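4.2 What people do with the bag afterward

I went into this part of the study expecting to write two paragraphs and move on. The survey was built to find out why shoppers in Enon pick paper or plastic at the register, and the question about what happens to the bag at home was tacked on near the end, mostly out of my own curiosity. It ended up getting the longest answers of anything we asked. People wrote in the margins. One person stapled in an extra sheet!

We had 1,138 usable forms, and I read every one of the open comments myself before Styliani Vasilakis and I sat down to code them. We coded separately and then argued, which took most of January. Our biggest fight was over the word "save." I wanted to treat saving a bag as a kind of reuse. Styliani thought a bag sitting folded beside the fridge for a year hasn't been reused at all – it's being stored, and the person may never touch it again. She won, and the tables in this section follow her rule: a bag only counts as reused if the person named a second job for it.

That rule changes the picture quite a bit. Plenty of people who think of themselves as careful reusers (they say so in Section 3) couldn't name a single thing they had done with a paper bag lately. They had a stack, and they were proud of the stack. On the other side, there were people who told us flat out that they don't care about any of this, and then listed lining the recycling bin, wrapping a parcel, ripening pears, and covering a school book, all in one breath.

The second jobs also depend a lot on the shape the bag is in when it gets home. I'd missed this completely when I wrote the questions. A bag that has been folded flat keeps getting used as paper: it gets cut up, drawn on, wrapped around things. A bag that stays open keeps getting used as a container. Several people in the Clustport neighborhood said they leave one standing on the counter or by the back door and just drop things into it until it's full. I do the same, so I may have been too quick to notice it, and readers should keep that in mind. 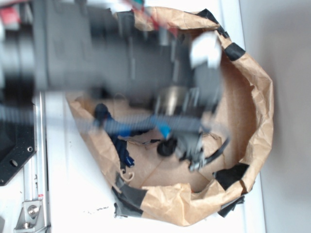

Figure 2. A brown paper bag standing open on a white tabletop.

The open bag, as in Figure 2, matters for the argument because its second job starts without anyone deciding on it. Folding takes a decision, and so does cutting. Leaving a bag where it landed takes none, and I suspect that's why our forms undercount it. We asked people what they "use" bags for, and a respondent with a bag half full of old mail might well not think of that as using anything. If I were running the survey again I'd ask what is in the bags right now.

I should also say something about handles. Comments about torn handles were common, and they nearly always came with a complaint about rain. Once a handle goes, the bag tends to stay in the house, so a failed carrier can turn into a pretty good bin. We didn't ask about handles directly – another thing for the next round – and I don't want to lean on the comments too hard. Section 4.3 goes back to the register and looks at whether charging for bags changed any of these habits.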